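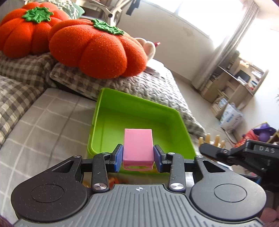
**How do I stop small things from vanishing into the bedding?**

Give them one open box and let it live on the bed while you sort. I tip everything out onto the quilt, pop the little bits in first, then shake the blanket and pillows at the end (you'd be surprised what turns up in a fold!).

**Do I need to buy special boxes?**

Please don't, my dear. An old snack box in a cheerful colour does the job beautifully, and it's much easier to spot on a grey bedspread. 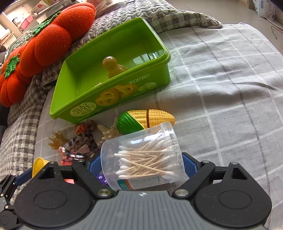

*Cotton swabs in their clear jar, with the green box behind.*

**Should the swabs come out of their jar?**

Leave them in. They stay neat that way, and you can see when you're running low. Our neighbour Marjan Najafi keeps hers in the bedside drawer, and I've happily copied her ever since April.

**Where do the plush toys go?**

Back by the pillow, once the bed is made.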